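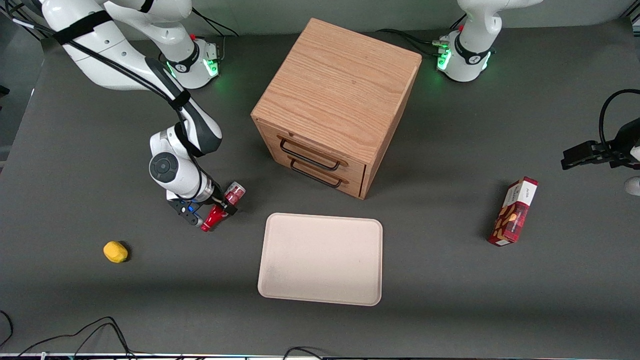

## 3.2 Credits and the order of names

The second part of our study concerns how small animation studios decide on the order of names in the closing credits. We read the credit lists of 72 short films and sent a questionnaire to 200 animators, of whom 60 replied. At Somau the list follows the alphabet, while at Irkik the director writes it alone, usually in the last week of production. Several respondents told us that they saw their place in the list only at the first screening.

Mechanical characters make the matter more difficult. For a pair of jointed white arms with grippers (Figure 1), the modelling, the rigging and the movement may be the work of 6 persons – and in the films we read, they were often placed under one common title. Mamani (Segundo Mamani, interview, October) considers this practice unfair to riggers. We did not find a written rule on it at either studio. The replies on unpaid corrections are treated in Section 3.3.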